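I quit the Mollness crossword in February, after 14 years of doing it with my breakfast, and I've been a bit lost at the table ever since. The new setter is just too fond of cricket! I got stuck on the same corner for eight days running and finally put the pen down.

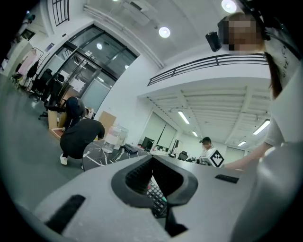 Hoi-yan Kan thinks I gave up too soon, and that the cricket clues dry up once you get past the first month or so. Maybe. I've gone over to the Trevness one for now – smaller grid, sillier puns, and I can finish it before my toast goes cold (most days).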